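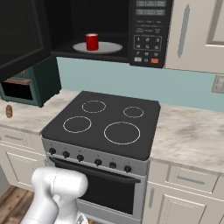
06/01/2024

Open day notes, before I forget the lot. We had more people through than I'd bargained for (the sign-in sheet stops at 800 but I don't trust the second half of it, somebody's children got hold of the pen) and my voice has gone. Good day though! Writing this up with tea and the last of the biscuits.

I was on the kitchen stand from opening. The plan was to run the microwave task in the simulator on the big screen and talk over it while Clusura did the planning, and that's more or less what happened. Baumgartner had the bench next to us with their conveyor thing, which is LOUD, so anyone standing at the back got about half of what I was saying. Next year we ask for the corner.

For whoever takes the stand over in August: start with the door open and the red cup already on the turntable. I tried it the other way in rehearsal and people wander off while you're setting up. With the cup sitting in there they get the idea straight away and you can go right into why reaching into a dark box is hard work for a planner. 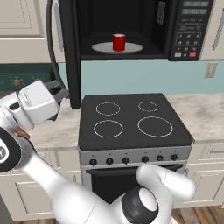 The question I got most was whether the arm "knows" it's a microwave. I had a nice long answer prepared and dropped it after the first school group. Short version that worked: it has a model of the kitchen, and the model says where things are and which way the door swings. Then they want to know what happens if you move the microwave, and you've got a proper conversation going. One lad asked if it could do beans on toast. I said give us a few years.

I'd set up 3 camera views to flick between, and I'm glad I kept the close one in, even though Idari thought it would only confuse people. It's the one the engineers wanted to talk about. You get the finger looming up in front of everything and the rest of the kitchen squeezed down one side, and it's a very quick way into talking about how little a camera near the hand gets to see.

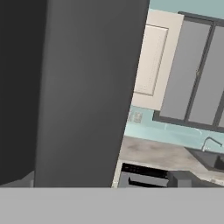

Close view, gripper finger with the sink side of the kitchen beyond.

Things that need fixing before we do this again. The key for swapping views is right next to the key for reset and I hit the wrong one more than once, mid-sentence, with a full audience. Please can we move it. The laptop fan was going like a hairdryer by lunch. The printed handout still says Wesico on page 7, and we stopped using their controller ages ago, so that wants binning or a sticker over it. Also the text on the microwave panel is far too faint on a projector, and a woman at the front asked me what the buttons said and I had to waffle.

I'd also like a slower mode. I was talking people through the approach past the hob, how you want the gripper to come in over the front edge and what the open door does to the space you've got left, and I kept having to pause the thing and lose my thread.

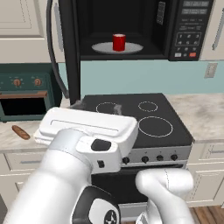 Wendelin Pichler reckons the pausing was the best part and that I should build the whole talk round it, stopping at set points and getting the audience to say where the arm ought to go next. He'd do it with a show of hands and let them be wrong a few times before running the planner's version.

I quite like that. It would need the stops saved in the file so I'm not jabbing at the space bar, and somebody brave enough to handle a hall full of year 9s all shouting "left". Will have a go at it this week if the simulator machine is free. Spare projector cable is in the blue crate, the other one has a bent pin, don't use it.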